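Freshwater Angling Techniques, Unit 4
Leaders, Tippet and Turnover
Notes prepared by Roxana Bratu

Read before the casting session at Lallby. Bring a reel with the line already wound on and the backing knot checked. Rods are supplied.

1. Terms

The leader is the length of nylon or fluorocarbon between the fly line and the fly. The butt is the thick end, joined to the line. The tippet is the thin end, joined to the fly. Turnover is the straightening of the leader at the end of the cast. A leader that fails to turn over lands in a heap, and the fly drags or sinks in the wrong place.

2. Taper

A fly line is heavy for its length and carries energy well. The fly has little weight and a good deal of air resistance. The leader has to pass energy from one to the other and lose most of it on the way. A level piece of thin nylon does this poorly. It hinges at the line and collapses.

A tapered leader loses diameter in stages. Start with a butt about two thirds the thickness of the line tip. Step down through the middle section in short lengths. Adjacent pieces should be close in diameter, or the knot between them will be weak and the leader will hinge there. Finish with a tippet long enough to allow two or three changes of fly.

3. Length

For still water in a light wind, 10 feet is a workable starting length. Shorten it in a headwind or with a bulky fly. Lengthen it over shy fish in clear water. Change one thing at a time and make several casts before judging the result.

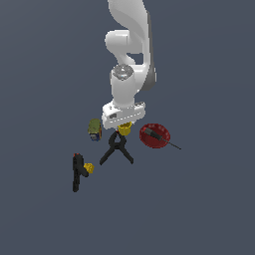

Knots and Materials

Nylon is supple, stretches under load and floats better than fluorocarbon. Fluorocarbon is denser and stiffer and resists abrasion. Use nylon for dry flies. Either will serve for nymphs and streamers.

Three knots cover the work in this unit. The nail knot joins butt to line. The surgeon's knot joins sections of unequal diameter. The improved clinch knot joins tippet to fly. Moisten every knot before drawing it down, pull steadily, and trim the tag. A knot that has curled or turned white is to be cut off and retied.

Common faults

Wind knots are overhand knots formed by a tailing loop, usually from applying power too early in the forward stroke. They reduce the strength of the tippet considerably. Run the tippet between finger and thumb every few casts.

Coiling comes from storage on a small spool. Draw the leader slowly through the hand under light tension until it lies straight.

Exercise

Tie one tapered leader at home and bring it to Lallby. Label it with the diameter of each section. Emiliano Arellano will check knots at the start of the session. Casts will be made to a ring at 30 feet, first with the tapered leader and then with a level one. Record how each lands.

Reading for next week: the Grostwood handout on line weights, sections 1 and 2.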